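Kapoor adds Trander botanical design to its printed wallcovering range

19 February 2025

Kapoor has released Trander, a large-scale botanical wallcovering for rooms, alcoves and table surrounds. The design is supplied in panels 1000 mm wide with a drop of 2000 mm, and can be ordered from the firm's trade counter and through existing stockists.

Trander is based on black line drawings filled with soft colour in the manner of watercolour. The palette includes peach, pink, lavender, yellow and grey on white. Pink peonies are the largest element in the design. The lettering and borders used in earlier Kapoor botanicals have been left out, and the drawing runs up to the panel edge on all four sides.

The first table surround has been fitted with the paper on the back and side walls, with aluminium posts at the corners. A peony with a mustard-yellow centre falls at the top of the back wall, above a pale tabletop that holds a teal mesh basket of yellow and orange fruit shapes.

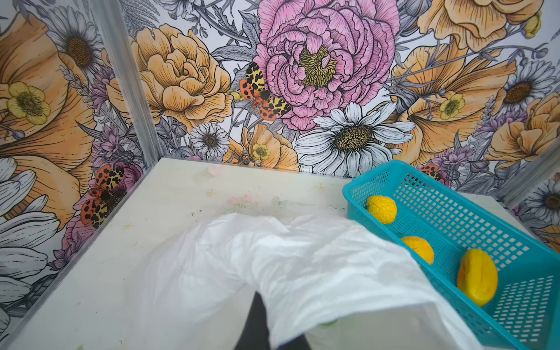
Idun Nordin said she had doubted that flowers of this size would suit a small enclosure, and had asked for a reduced version before the first panels were printed. Having compared the two, she now prefers the full scale, although she would still use the smaller one behind open shelving.

Both versions are therefore being offered. The reduced version is printed at 80 per cent of the full scale and carries the same colours. The two should not be joined on the same wall, as the line weights differ and the stems will not meet.

Positioning

Fitters are advised to fix the position of the main peony before cutting. On a straight wall it is normally placed at the centre. In a surround with side walls, the back wall should be hung first and the sides worked outwards from each corner. Where a post covers the join, the panel can be trimmed behind it and no overlap is needed. Where the corner is open, an overlap of 2 mm should be left.

Surrounds call for a little more planning than full walls – the tabletop hides the lower part of the drop, and a short wall may lose much of the fern drawing if the panel is trimmed only from the bottom. Kapoor supplies a paper template with each order on which the cut line can be marked.
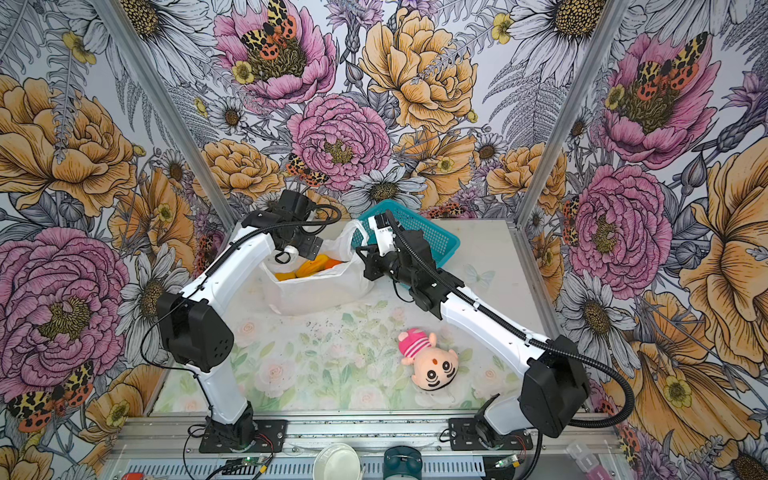
Trander on the back and side walls, with peonies, yellow-orange roses, daisies, ferns and moths. On the table: a teal mesh basket and a striped plush doll.

Colour and matching

The moths are printed with orange, black and yellow spotted wings and give the strongest contrast in the design. Anneliese Ackermann, who drew the repeat, recommends plain paint on adjoining walls, in a pale grey or an off-white.

Panels are numbered on the reverse and should be hung in sequence. Customers ordering replacements should quote the batch number from the label. Orders placed in separate batches may show a slight difference in the peach and lavender areas.

Availability

The full-scale version is available now. The reduced version will follow in May. Sample sheets can be requested from either stockist, Brellell or Tekbridge.

Press contact: Harish Annamalai, Kapoor
Trade and fitting enquiries: Somkiat Wattanapong, Kapoor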